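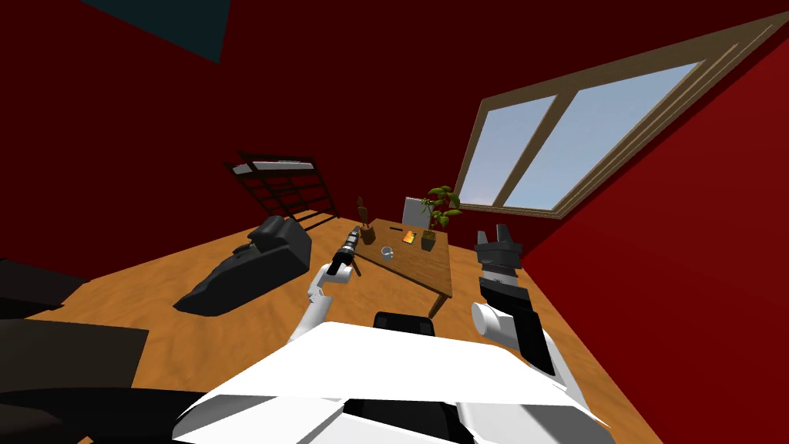 *Anexo 1. Mesa de madeira com um vaso pequeno, cadeira preta.*

**Pedido 201: quebras de rede (reaberto)**

**Produto:** router Skallirell
**Operador:** Gravton
**Estado:** aguarda cliente, segundo o portal. O cliente já respondeu.

Reabro o pedido porque foi fechado como "resolvido" sem que nada tenha mudado. A ligação cai todas as noites e demora cerca de 12 minutos a voltar. Disseram-me que eram interferências dos vizinhos. Pode ser, mas então gostava que me explicassem por que razão o portátil ligado por cabo cai ao mesmo tempo.

Já feito:

- reinício de fábrica, 2 vezes
- mudança de canal, a pedido da linha de apoio
- troca do cabo de rede

Na terça deixei um ping a correr para o próprio router. Respondeu sempre. Para fora, 61 pacotes perdidos de seguida.

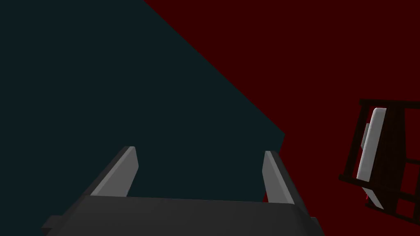
O registo do router mostra a sessão a ser terminada do lado do operador, e a hora coincide com a das perdas. A sugestão de comprar o repetidor Chisholm não me convence: vai repetir uma ligação que não existe.

Peço que verifiquem a linha antes de me mandarem reiniciar outra vez. Se a resposta voltar a ser "interferências", agradeço que juntem a medição.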